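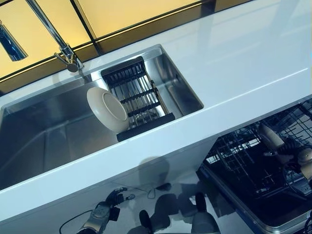

Plates, plates and more plates

I've been promising a proper post on the Yeoman job for ages, so put the kettle on. If you missed the last one, I'm spending my winter teleoperating a humanoid for Camico, which means I stand in a rig and wave my arms and the robot waves its arms in the kitchen. Everything it sees and does gets recorded as an example, and the examples get fed to the learning system, which is called Cedine. I don't touch Cedine. I make the food, somebody else does the cooking!

The task this fortnight is one plate, between the sink and the dishwasher. It sounds like nothing. My target is 200 good examples, and a good one runs 45 seconds or less from the start tone to the stop tone. My first clean one took me most of a morning (I'm not proud).

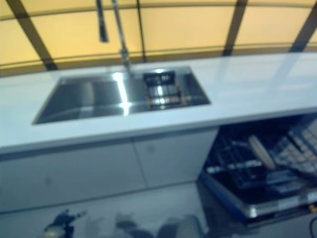 My own favourite part is the start positions, which I'd never have thought about before I did this work. You can't just begin from the same spot every time, or the system learns that one spot and falls in a heap when anything moves. So we have a sheet of 18 starting layouts, and I work down it. Some have the plate in the sink and some have it standing up in the dishwasher with the door folded down, and those are the ones I like, with bare counter all along the right of the sink and heaps of room to swing an arm. The sheet also says where the robot stands and which way it's facing. I used to fudge that bit by a few centimetres to make my life easier, until I was told (nicely) that the fudging was showing up in the data as a habit. Fair enough.

The habits thing is what I find so interesting, really. Whatever I do, it picks up. I hesitate before I close the hand, so the early Barnurov build hesitated too, this funny little hover over the plate. Watching that was like hearing my own voice on an answering machine. 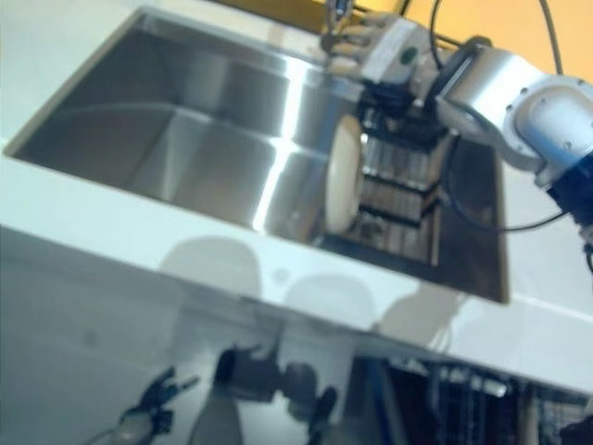 Posted by the plate wrangler, May 2018, filed under Work

Where was I? The rack. Getting a hand in over the sink with the dish rack standing on the right-hand side is the fiddliest move on the whole sheet. The plate is upright against the rack, so you've got to come down from above, mind the wrist, and get your fingers around the rim without clouting the steel. I've learned to bring the elbow out wide first and then drop. It looks ridiculous from the rig, like I'm trying to get a jumper off in a phone box, but it's smooth on the recording and smooth is what they want.

If I muck one up I'm allowed to keep going and fix it, as long as I tag it as a recovery. They want some of those! A system that's only ever seen perfect runs has no clue what to do after a bad grab. What I can't do is stop and think for ten seconds with the arm stuck out. Those go in the bin, and I've binned plenty.

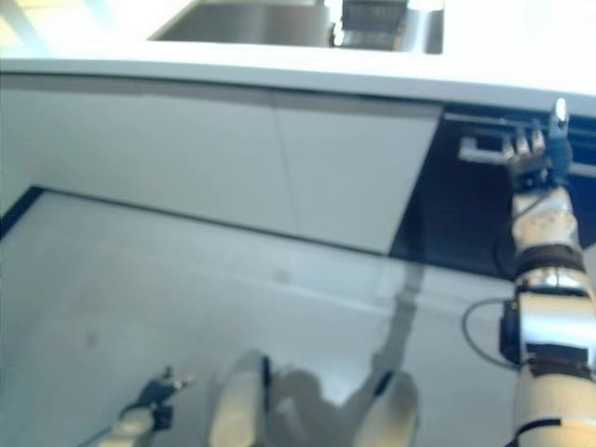 The other thing that eats the day is labelling. After each batch I sit down with a cup of tea and mark where one bit of the job ends and the next begins: reach, grasp, lift, move, place, let go. There are 2 of us on it and we never quite agree on where a reach turns into a grasp, so we swap batches and argue over the odd ones. My rule is that it's a grasp once the fingers start to close. Hers is first contact. We've settled on hers for now, and I've got a pile of old ones to go back and fix.

Bowls start in July, and after that they're talking about cutlery, which I'm trying not to think about. If anyone has a good stretch for sore shoulders, please pop it in the comments.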